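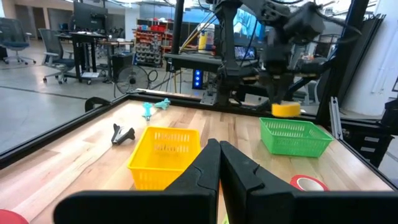 4. What guests write about when they write about place

4.1 The reviews and how we read them

The 42 hotels in our sample all sit inside the old ring road of Joterell, and all of them were listed on Floravum for the whole of the study period. Together they gave us 3000 guest reviews of stays that ended in March. We dropped the ones that held only a star rating or a single word, along with duplicates and reviews posted under the wrong hotel, and that left 2000 with enough text to work with. Every one of these was read in full by both authors, and this was easily the most enjoyable part of the project. Guests write with far more care than we had been led to expect from earlier work on star ratings. Many reviews are small travel essays, with a beginning at the train station and an ending at breakfast.

We marked each review for any mention of the area outside the hotel. A mention could be as short as "good spot" or as long as a page on the night market. We then sorted the mentions by what the guest seemed to be doing at that moment in the story: arriving, going out, coming back, or looking out of a window. The coding sheet is given in the appendix. Where the two of us disagreed we went back to the review and talked it through, and in a few stubborn cases we kept both codes.

4.2 Coming back matters more than going out

Hotel websites in Joterell sell going out. Their pages list the museums, the river boats and the distance to the cathedral, and most carry a map with the sights marked in bold. We went in thinking that guests would repeat this language in their reviews, and to some extent they do. But the richest passages in our material, and the warmest, are about coming back. Guests describe the bakery on the corner where the lights were still on, the man at the kiosk who knew them by the second evening, the last stretch uphill with tired feet. One review from a budget hotel off Siddiqui Street spends a single line on the cathedral and the rest on the walk home from it!

This was a real surprise, and it held across price levels. Guests at the most expensive hotels wrote about the return walk too, though they more often wrote about the return by taxi, and about whether the driver could find the door. A hidden entrance was a charming detail in a review of the way in and a source of real anger in a review of the way back at night. The same door, the same alley, and two very different stories depending on the hour and the weather.

4.3 The Fevier quarter

The clearest pattern comes from Fevier, the former dyers' quarter on the north bank. It's a steep and rather noisy part of town, with delivery vans before dawn and music until late, and the hotel pages we looked at handle it very gently (the word "lively" does a great deal of work). Location scores there are lower than on the south bank. Going by scores alone, a planner would conclude that visitors don't much like the area.

The text says something richer. Fevier reviews contain longer passages about the neighborhood than reviews from any other quarter, and the complaints and the praise are often in the same sentence. Guests grumble about the hill and then explain at length which stairs to take. They warn the next visitor about the vans and add that the coffee bar opens early enough to make up for it. Low scores here go together with close attention, and we think that's a lovely finding for anyone who has had to defend written comments against a neat column of numbers.

We also think it has a practical side. A guest who takes the trouble to explain the stairs has learned something about the city that the hotel could pass on, and very few hotels do. Of the Fevier hotels, just 2 had a walking note of any kind on their booking page at the time we checked.

4.4 Small things indoors

Our main interest is the area outside the hotel, but the reviews kept pulling us back inside, and we followed. Guests who wrote warmly about the street tended to write in detail about objects as well: the hook behind the door, the lamp with the stiff switch, the bowl for keys. Everyday items of the plainest sort (a plastic mesh basket or a toy airplane, as in Figure 1) can carry a good deal of feeling in a travel story once somebody has lived near them for a few nights. Families were especially generous writers on this point. Several gave more room to what their children found to play with than to the size of the beds.

We didn't plan for this, and our coding sheet has no proper place for it, so we report it only as an impression. It would make a wonderful study in its own right. A researcher with access to reviews in several languages could ask whether the same kinds of object turn up everywhere, or whether guests from different countries notice different things.

4.5 Limits of the material

Floravum shows reviews only from guests who booked through the site, and walk-in guests are missing altogether. The stays we read about also fall in a single month. March in Joterell is cool and often rainy, and the return walk may feel different in August, when the evenings are long and the squares are full. Guests who had a dull stay probably don't write at all, or write the one-word reviews that we removed.

Reviews are also written after the fact. A guest who got lost for an hour may remember it as an adventure once home, and we have no way of knowing how it felt on the stairs. We have treated the reviews as stories about a stay, and the comparison with the hotels' own pages in Section 5 is made on the same terms.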